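Visit report: Tarkex appliance refurbishing works, March 9, 2023

The Tarkex works takes in used washing machines from landlords and housing groups, repairs them and sells them on through Dhanial. Our visit covered the intake bay, the leak test line and the parts store. The tour lasted longer than planned and the paint shop was left out.

Machines arrive on pallets and are booked in by model and fault. Each one gets a safety check of the lead, plug and earth path before it is filled. Anything with a cracked outer tub goes straight to stripping. The works handles 200 machines in a normal week, of which 24 are stripped for parts.

Leak testing is done on a raised steel grid with a drain channel beneath. The machine is filled to its top level, left to stand for 13 minutes, then run through a short wash and a full spin. Staff look for drips at the pump, the sump hose and the tub seal. The pump is the usual culprit. Seals are bought from Flovari in two grades, and the harder grade was said to last better in hard water areas.

Bearings were the main topic of the talk after lunch. A worn bearing is found by ear and by rocking the drum by hand. Replacement takes most of a morning on a front loader. Top loaders vary a good deal more, and the shop keeps separate pullers for them.
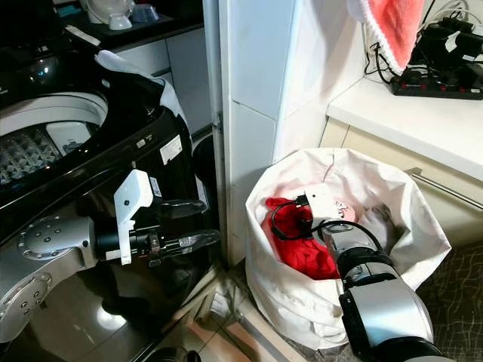

Top loader with the lid up. The drum interior is stainless steel with a diamond pattern.

The parts store runs on the Rumum stock system, with 49 bays sorted by maker. Control boards are kept in sealed bags and tested before they go on the shelf. Door locks are always fitted new.

Two points were left open: how long the guarantee runs on machines with a used board, and whether inlet valves are flow tested. Tarkex will reply in writing. A second visit, to see the paint shop, is set for May.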